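Contents Previous Next Index

Chapter 4
Relics and the Parish Calendar

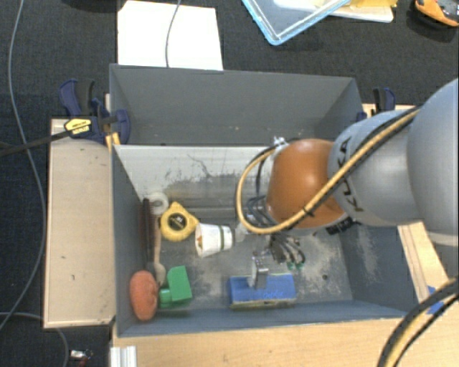

Why should a saint have two feasts, a reader of the first edition asked, when one death can only fall on one day? The question is a fair one, and it takes up most of this chapter.

The main feast of a saint usually marks the day of death. A second feast, where there is one, often marks a translation, the formal moving of the saint's remains from one resting place to another. Bishops liked to hold translations in the warmer months, when roads were dry and pilgrims could travel. A saint who died in February might therefore have a summer feast as well, and in many towns the summer feast became the larger of the two.

The abbey at Trellmont kept both. Its calendar gives the death of its patron in February and the translation, dated to the year 728, in June. The daughter church at Skellimon kept only the second. Its monks owned a single bone and had no tomb, and they counted their own history from the day the bone arrived.

Section 4.1 compares the two calendars. Section 4.2 looks at the procession route between the houses, a walk of 30 miles with 40 fixed stopping places. Terms in bold are defined in the glossary.

4.1 Two Calendars Compared

The Trellmont calendar survives in a copy made for the choir. Major feasts are written in red and lesser ones in black.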